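Workville Learning Center > Practice Room > Table Setting > Laying a Tea Service on a Plain Table

Laying a Tea Service on a Plain Table

14 comments | 256 shares

This guide sets out the procedure for laying a small tea service on an undressed table. It is intended for participants in the Workville table-setting course and for staff who prepare the practice room before a session. The same procedure applies when the table is to be used by guests, with the additions given in the last section.

The practice service consists of cups, matching saucers, and a teapot with a plate of its own. All pieces are of one color, a light beige, and should be kept together in storage. Pieces from the dining room service are not to be mixed with them.

Before You Begin

Wash and dry your hands. Bring the service to the table on a tray, with the saucers stacked and the cups standing upright beside them. Cups must not be carried one inside another, as the handles catch on the rims.

Check each piece as it leaves the tray. Run a finger around the rim of the cup and along the edge of the saucer. Any piece with a rough edge is to be set aside and entered in the equipment book under its shelf number, which for this service is 159.

Clearing and Wiping the Surface

1. Move everything you do not need off the part of the table where the service will stand.

2. Brush the surface with a dry cloth, working from the back edge toward yourself. Crumbs and loose specks show clearly on a white top and will collect under the saucers if they are left.

3. Follow with a damp cloth that has been well wrung out, then with a dry one. Marks that remain after wiping should be treated with the mild cleaner kept at the sink. Abrasive powder is not permitted on any table in the building.

Setting Out the Cups

4. Decide where the person pouring will sit or stand. All distances in this guide are taken from that position.

5. Set down the cups and saucers in a loose line running away from the pourer. A slight diagonal is preferred to a row parallel with the table edge, as the hand can then reach the far cup without passing over the near one.
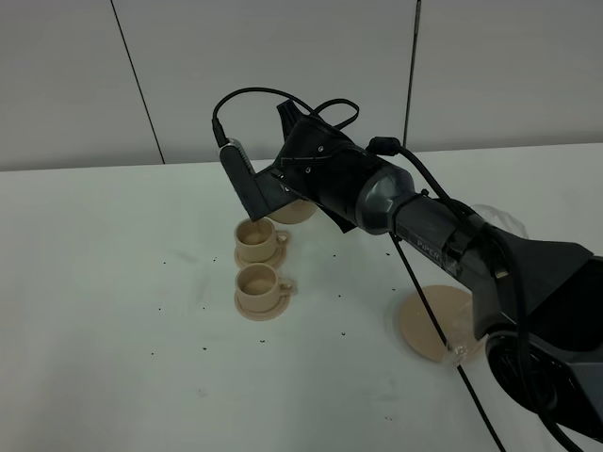
6. Place each saucer first and the cup on it second. Lower the cup into the center of the saucer and release the handle only when the base is flat. If the cup rocks, lift it and try again; do not slide it into place, as this marks both pieces.

7. Turn every handle to the right. Left-handed guests may be accommodated on request, in which case only the cup concerned is turned.

8. Leave enough room between saucers to take hold of one without touching its neighbor. On a narrow table the saucers may stand nearly edge to edge, but they should never overlap.

Participants often find that the line looks straight from one side of the table and crooked from the other. Correct it from the pourer's side first and walk around afterward to check. Small adjustments are made by lifting the saucer with the cup removed.

Small Items and Containers

9. Items such as a sugar container or a spoon holder are brought to the table after the cups. They should stand behind or beside the teapot's place, within reach but clear of the path between the spout and the cups.

10. Keep wooden articles off the damp part of the table until it has dried fully. Wood left standing on a wet surface will stain at the base, and the Partanen trays used in the upstairs room have had to be refinished for this reason.

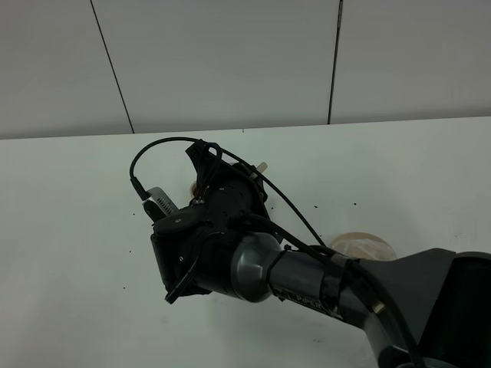

A light wooden peg, with part of a tan-brown object to its left.

11. Do not fill containers at the table. Sugar is measured in the kitchen, and the container is brought out closed where it has a lid. For a group session, draw sugar from the dry store in one trip and return the remainder before the session begins.

Placing the Teapot

12. Put the teapot's plate down before the teapot. The plate should be wide enough to extend past the pot on every side, so that a drip from the spout lands on the plate and not on the table.

13. Set the teapot on the center of the plate, on the right-hand side of the cups. The spout points toward the cups and the handle away from them. With the handle on the right, a right-handed pourer can lift, pour, and return the pot in one short movement.

14. Practice the movement with the pot empty. Lift it straight up until it is clear of the plate, carry it to the nearest cup, tilt it, and bring it back. Participants should be able to repeat this without shifting the plate before any water is used.

15. Make a final check from standing height. The handles should agree, the cups should be centered, and the plate under the pot should be well clear of the table's front edge – at least 100 millimeters for all practice work.

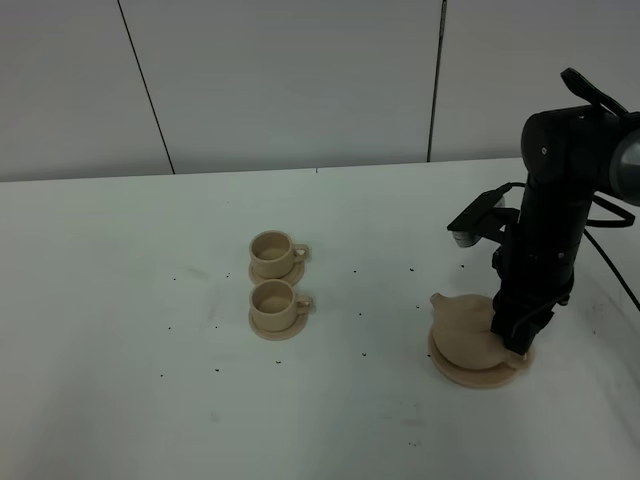 Additional Points for Guest Use

The practice service is for laying and handling exercises only and is not to be filled with tea for guests. For guest use, request the Zandico service from the kitchen. It holds 670 milliliters to the pot, and a second pot should be requested if more than three people are expected.

Teaspoons are laid on the saucer behind the cup, with the handle of the spoon parallel to the handle of the cup. Napkins go to the left. A cloth may be used at guest tables – the plain Grestovthorpe linen is suitable – provided that it has been pressed and hangs evenly at both ends.

Clearing Away

Remove the teapot first, then its plate, then the cups and saucers, starting with the cup nearest to you. Return small items to the tray last. Wipe the table as in steps 2 and 3 and leave it dry.

Pieces are returned to the shelf with the saucers stacked and the cups in a single layer. Sign the equipment book when the service is complete. If a piece is missing, report it at the front desk before 5 p.m.

14 comments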